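### 3.2 Tray loading on shared counters

The Gistside survey logged 235 breakfast trays set out on kitchen counters.

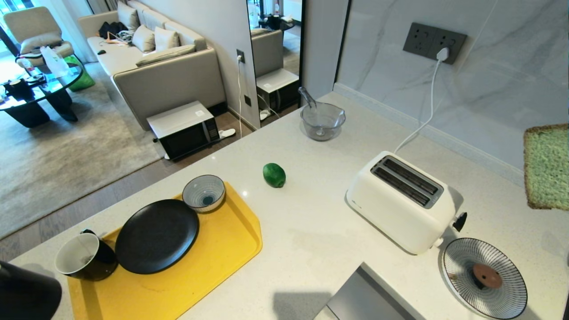
Venckus objects that a tray should be treated as storage until it is carried, and that counting it as a place setting inflates the totals. We kept the setting code – the layout on a tray is already a serving decision.

**Figure 4.** Yellow tray with a black plate, a small bowl and a mug; toaster plugged in at the wall.

Items on the counter outside the tray were coded separately, fruit and appliances included. Of 1559 coded items, 779 lay on a tray. Plates stacked in cupboards were left out of both totals.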